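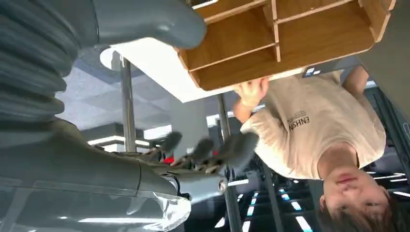
*Four-fingered hand at the wooden organizer, Ostbridge open day.*

18 May 2018

Went to Ostbridge with Sylvie Hawthorne for the afternoon session. Signed in, got a badge, waited 15 minutes. The subject was small-parts sorting with a jointed hand on a gray arm. Latifa Belkadi gave the introduction and took questions on wrist torque, grip force and the control loop. She gave the part library as over 966 items, all entered by hand. I would like to see the error rate per item. She will send it.

The shelf organizer is the harder target, in her view: thin dividers, and the fingers need clearance on both sides.
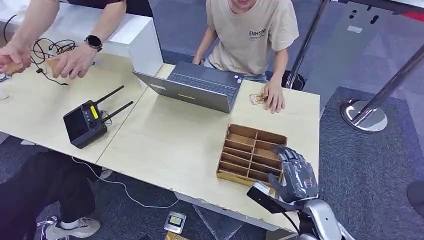 Cardboard trays are cheaper to replace, and she prefers them for early trials. Asked whether the partitions flex enough to upset the position estimate. Answer: yes, by 2 or 3 millimeters, corrected in software.

Sylvie thinks the Wustel line could use the method by October. I doubt it. Our parts are oily and the bins are deeper. Wrote down the controller settings and left before the second talk.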